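Bottled Water at Home: Your Questions

9/4/23
By the Farquharson Household Desk

We get a steady stream of questions about keeping bottled water in the house, mostly from readers in Flulitville who started stocking up after the water main trouble in December. The ones that come up most are below.

How much should I keep on hand?

The usual advice for emergencies is one gallon per person per day, for at least 3 days. Half of that is for drinking and the rest is for cooking and washing up. If you have pets, or it gets very hot where you live, keep more.

Where is the best place to store it?

A cool, dark closet or a low pantry shelf. Keep it out of direct sun and away from the stove, the water heater and the dryer. A garage is fine in mild weather but gets too hot in summer.

Can I store it next to cleaning products?

No. Thin plastic can let odors through over time. Gasoline, paint thinner and bleach should be in a different room. Laundry detergent can also give water a soapy taste if the two share a cabinet for months.

Does it expire?

Sealed water does not spoil the way milk does. The date on the bottle, if there is one, is the bottler's. Water kept a long time can pick up a plastic taste. We use ours within a year and replace it.

Should bottles be kept standing up or lying down?

Standing up is better for long storage. Less water sits against the cap, and a slow leak is easier to catch. For a few days in the fridge or on the counter it makes no difference. If you do lay them down, put a folded towel on each side so they don't roll.

I took the shrink wrap off and now they roll everywhere. What do you use?

A shallow bin with straight sides. The Cosach pantry bin fits our lower shelf and can be pulled out with one hand. Wire racks like the Urmont work too, but measure the bottle first. Slim bottles slip between the wires.
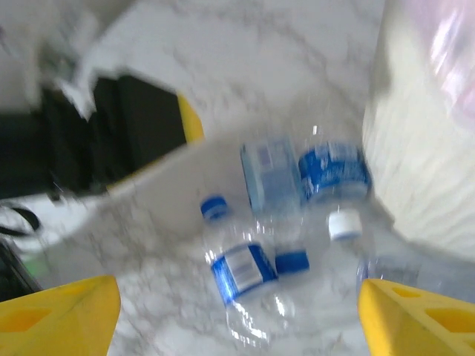
Is it okay to leave bottles on a stone countertop?

Yes, but wipe under them. Cold bottles sweat, and a puddle left on real marble can leave a dull ring if the stone hasn't been sealed. Marble-look tile and laminate are less fussy. The grout and seams still need to be dried.

Can I refill the bottles?

For a day or so, if you wash the bottle and cap with warm soapy water first. The ridges and the threads under the cap are hard to get clean. For regular refilling, buy a bottle with a wide mouth that you can get a brush into.

Do the caps stay on for recycling?

In Flulitville, yes. Empty the bottle, squeeze it a little and screw the cap back on. Labels can stay on as well. Other towns have different rules, so check with your hauler.

What about bottles that froze?

They are fine to drink once thawed, as long as the seal held. Look at the cap and the bottom of the bottle for cracks before putting them back on the shelf.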